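Acta de la reunión ordinaria del grupo de trabajo de automatización textil
Cooperativa de lavandería y arreglo Grolari
Sala pequeña de la planta alta. Comienzo: 17.10 h

Asisten: Ivone Xavier (preside), Raíssa Brandão (toma el acta), dos personas de planchado, una de recepción y una de mantenimiento. Excusa su ausencia la responsable de reparto.

1. Acta anterior
Se aprueba con una corrección: el presupuesto de las perchas es de 731 euros, impuestos incluidos. Figuraba sin ellos.

2. Visita a la jornada de puertas abiertas de Walldale
Ivone Xavier resume la visita del sábado. Fueron cuatro personas de la cooperativa y llegaron a las diez y media, con la charla inicial ya empezada. La jornada tenía tres partes: charla, demostración de manipulación de ropa y turno de preguntas.

La charla trató del proyecto Parum, con el que Walldale quiere que un brazo robótico llegue a recoger y doblar prendas en viviendas y en lavanderías pequeñas. El brazo todavía no trabaja con ropa de clientes. La fase en curso consiste en grabar a personas que hacen las tareas con una pinza manual provista de cámara, y esas grabaciones se usan después para el aprendizaje del robot.

La demostración se hizo en un dormitorio montado en la propia sede, con la cama hecha y la ropa extendida encima. El público la seguía desde la puerta, en grupos de hasta 84 personas según el programa, aunque el nuestro fue bastante menor. Dentro entraba solo quien manejaba la pinza. En una pantalla del pasillo se veía lo que recogía la cámara.
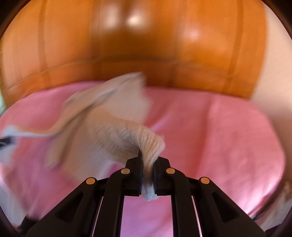 Tela de punto clara sujeta con la pinza, sobre la sábana rosa.

La persona de planchado que asistió señala que lo más difícil le pareció el agarre. El punto se recoge sobre sí mismo al pellizcarlo y hay que decidir por dónde se toma la prenda antes de levantarla. En nuestra mesa eso se hace con las dos manos y sin pensarlo. Preguntó si la pinza distinguía el derecho del revés y le contestaron que no: lo decide quien la maneja, y el sistema tendrá que aprenderlo de las imágenes.

Mantenimiento pregunta por los recambios. Según lo explicado en la visita, las almohadillas de los dedos son la parte que más se gasta y se cambian sin desmontar el resto. No dieron precio. Raíssa Brandão propone pedirlo por escrito y se acepta.
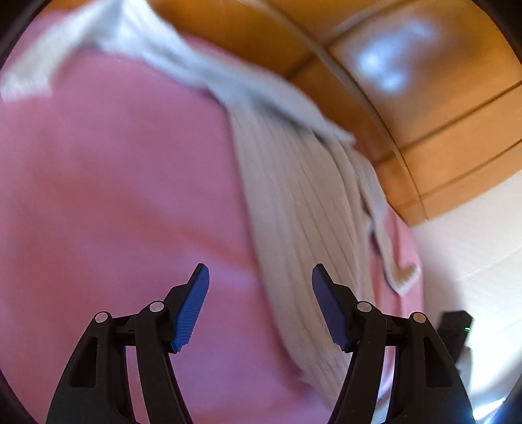
En el turno de preguntas se habló sobre todo de tiempos. Walldale dio como referencia 47 segundos para doblar una camiseta con la pinza manual, hecha por alguien con práctica. Planchado hace constar que en nuestro taller se tarda mucho menos y que la comparación no sirve para decidir una compra. Ivone Xavier responde que de momento no hay nada que comprar, y que el interés está en saber si nos conviene participar en las grabaciones.

Sobre esto hay dos posturas. Recepción está a favor, siempre que las sesiones se hagan fuera del horario de entrega, porque por la tarde no hay sitio en el mostrador ni en el pasillo. Planchado pide que nadie quede obligado a participar y que no se use ropa de clientes - solo prendas propias o las que llevan meses sin recoger y ya son de la cooperativa. También pide saber si en las grabaciones se ven las manos o la cara. En la visita dijeron que la cámara va en la pinza y mira hacia delante, pero se prefiere tenerlo por escrito.

Acuerdos:
- Raíssa Brandão escribe a Walldale para pedir las condiciones de participación, el tratamiento de las imágenes y el precio de los recambios.
- Se ofrecen como máximo 5 sesiones de prueba, en la sala del fondo, por la mañana.
- La participación es voluntaria y cuenta como hora de trabajo.
- No se firma nada hasta que lo vea la asamblea de noviembre.

3. Calandra del taller Magalhães
El taller Magalhães ofrece su calandra usada. Mantenimiento fue a verla y cree que el rodillo está bien, pero no pudo probarla con carga. Falta medir la puerta de atrás. Queda pendiente para la próxima reunión.

4. Ruegos y preguntas
Recepción pide otra vez que las bolsas se etiqueten por los dos lados. Se recordará en el tablón.
Planchado pregunta si los gastos de transporte de la visita se abonan con la nómina o aparte. Se abonan aparte, entregando los billetes a Raíssa Brandão.

Se levanta la sesión a las 18.25 h.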